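Search this site
Type and press enter

Washroom Corner, Before Anyone Calls It Finished

April. By the Zovside page desk
2 min read

Every showroom in the Milinen building has been promising a small washroom that "cleans itself, almost." I have my doubts. We spent a Monday looking at floors, sinks and storage, and came away with a few lines on what I'd buy and what I wouldn't.

The floor first. Polished gray marble tile, sold to us under the name Altum at a price I still think is silly. It looks expensive under overhead lights, and it also shows every streak of them. Anything small you drop stays on display until you bend down for it. The salesman said 357 people had bought it this year. He didn't say how many of them mop.

Then the sink. A white pedestal model gives you an oval basin and very little else. Where does the soap go? Vik makes a clip-on shelf for 129 dollars, and I'd sooner use the windowsill. 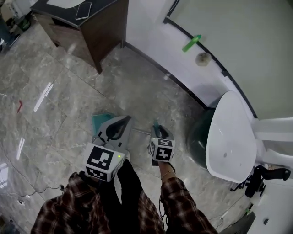 A trash bin belongs near the sink, and dark green is fine, though I don't believe the claim that a dark color "hides" anything. Same with wooden cabinets. A dark top is handsome and becomes the place where phones get left.

Would I spend over 900 dollars to redo a corner like this? No. I'd pick up the floor, wipe the counter and wait 16 months to see if the catalog changes its mind.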